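Wastebasket liners, second attempt

Posted 5th June

In February I wrote a short post on choosing bin liners for small round wastebaskets, and I got the sizing wrong. The formula I gave used the diameter of the rim where it should have used half the circumference. Bendik Holmgren wrote in to point this out, with a sketch. I have corrected the old post and am putting the full method here, along with what I have changed in the lounge corner at work since then.

A liner is sold by its flat width. Laid flat, the bag is two sheets joined at the sides, so the opening, when pulled round, has a circumference of twice the flat width. For the bag to go over the rim at all, twice the flat width has to be larger than the outside circumference of the rim. For a round basket that means the flat width must be larger than the diameter multiplied by 1.57.

My own basket at home is a Granström, the small one. Its rim measures 283 mm across the outside. Multiplied by 1.57 that gives 444 mm. The liners I had been buying were 400 mm wide, which explains two years of split side seams. I had blamed the film thickness and moved up a grade twice, at extra cost and with no change in the result.

Length is the second figure. The bag has to run down the wall, across half the base, and back over the rim with enough left to fold. I add the wall height, half the base diameter, and 100 mm for the fold. Less than 100 mm and the fold creeps inward when something heavy goes in. More than 150 mm and the excess hangs low enough to catch on a shoe or a vacuum hose.

Material matters less than the sellers suggest. High-density film is the thin, crackly kind. It is strong for its weight but tears quickly once punctured. Low-density film is softer, stretches before it fails, and is easier to get over a rim that is slightly too large. For paper, tissues and coffee cups, either will do. I use low-density for anything that may include a fork or a broken pencil.

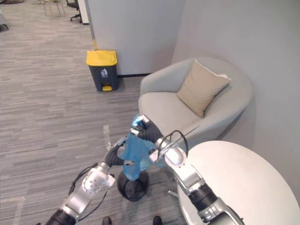 Fitting is where most of the remaining trouble comes from. A liner comes off the roll with its two sheets stuck together, and if it goes into the basket half opened it traps air underneath and sits high, so that the first few items rest near the rim and the basket looks full by noon. Open the mouth completely before it goes anywhere near the basket. Hold the upper edge at two points and pull them apart, so the plastic between them is under tension, and only then let the rest drop in. The crumpled blue bag over the black wastebasket shows why the gathered side deserves attention: where film is twisted, the usable circumference is shorter than the one you calculated, and a bag of the correct width can behave like one a size down. Untwist it first, then fold over the rim, working from the far side toward yourself.

Once the fold is down, push a hand to the base and press outward along the bottom edge. This drives out the trapped air. On baskets with smooth walls it may be necessary to lift one side of the fold for a moment to let the air escape. Vovlow sells a basket with a small vent hole near the foot, and I have tried it. The vent works, but it also leaks if the liner does, so on carpet I would not use it.

Carpet is the other consideration in the lounge corner. An open-topped basket standing directly on carpet should have a liner with no perforation in the base, and some cheap rolls have a weak bottom seal that amounts to the same thing. I test one from each new roll by filling it with half a liter of water over the sink. Of the last four rolls, the Ullent one failed. The leak was at the left corner of the seal, and a second bag from the same roll leaked in the same place.

The yellow-lidded pedal bin against the wall takes a different size and I keep its liners separate. A lid hides the fold, so appearance is not a factor, but the hinge side needs clearance or the film gets pinched. I set the fold shorter at the back, 60 mm, and leave it at 100 mm in front. My spare liners used to live in the bottom of each basket, under the one in use. I have stopped doing that. They get dirty, and they raise the base of the working bag enough to spoil the length calculation.

Liners are now in a shallow Turkurby drawer box, in two stacks, with the flat width written on the front of each. The current low-density stack is down to 19. I reorder at ten.

The corrected table for square and oval baskets is still to come. Ovals need a tape measure round the rim, and I have only done one so far.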